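7. When the mower stops and will not say why (fault 129)

Applies to the Tremex lawn robot with the Kvam vision mast, software 873 and later. If your mower has no mast, go to section 8 and count your blessings.

Fault 129 is logged as "boundary uncertain". The mower has lost confidence in where the grass ends and has switched off its blades. On a roadside site, treat it as a safety fault every time, however often it comes up.
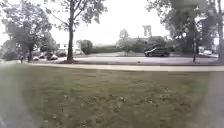
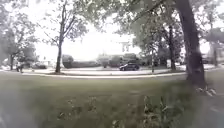 Roadside verges produce most of the 129 reports that reach the Mekitz service desk. The mast finds the limit of the lawn by contrast, and under a white sky it has very little of that to work with. It is also easily impressed by anything large and dark. On a site like this one, with a dark vehicle out on the road and grass running up towards the paving, older software could take the vehicle for a hedge and redraw its idea of the lawn to suit. One mower did so on Jan 9, 2021 and drove 80 cm past its limit before the bumper loop cut the power. It was perfectly calm throughout, according to its own log.

CAUTION: Do not walk in front of a mower showing 129. The blades are off but the wheels may not be.

7.1 Making it safe

1. Press the red stop on the rear cover. Using the phone app does not count as pressing the stop.
2. Wait for the lamp to go from flashing amber to steady red.
3. Turn the key to 0, take it out and put it in your pocket. Keys left on top of the cover have been mown.
4. If any wheel is on the pavement or the road, check for traffic before you go near it. The mower can be replaced by post.
5. Lift it by the two side handles and carry it back on to the grass. It needs two people. Never lift it by the mast.

NOTE: If the lamp stays amber, leave the mower where it is, keep people away and ring the service desk. Pichit Bunnag's number is on the inside of the charging hut door.

7.2 Finding the cause

6. Wipe the mast window with the cloth supplied. A smeared window gives pale, hazy patches low down in the view, and the mower reads these as paving.
7. Open Records, then Last Stop, and look at the saved view. If you can't tell where the lawn finishes, you can hardly blame the mower.
8. Look for tall weeds, heaps of leaves and bare ground by tree trunks. Cut, rake or fence off as needed.
9. Check that the guide wire is live. The tester should click steadily all the way along the road side.

CAUTION: The guide wire is not optional beside a road. The leaflet that came in the box with early Tenik kits says it is. Throw the leaflet away.

7.3 Resetting

10. Put the mower on its charging plate and turn the key to 1.
11. Hold OK for three seconds. The screen shows "129 CLEAR?" and, after some thought, a second question about the wire. Answer both truthfully.
12. Choose Walk Boundary. The mower will creep along the limit with its blades locked. Stay behind it, on the lawn side, with your hand near the stop.
13. Let it complete the full circuit. If you cut the walk short, it keeps the old boundary and does not mention the fact.
14. Turn it through 180 degrees and walk the circuit again the other way. Yes, all of it.

If 129 comes back during either walk, stop there. Do not clear it a second time. Make the mower safe as in 7.1, fill in the sheet at the back of this manual and send it with the saved view to Anong Meesuk at Mekitz.

NOTE: The setting called Boundary Trust can be raised to make 129 appear less often. It does this by having the mower worry less about roads. Leave it at 1 - the higher settings are meant for walled gardens.

7.4 After a stop on or near the road

Change the blade disc even if it looks sound. Check the front bumper for free movement on both sides, and write the stop in the site log with the time and the weather. "Fine" is not weather. Bright, flat cloud should be put down as such, as it is the light the mast likes least.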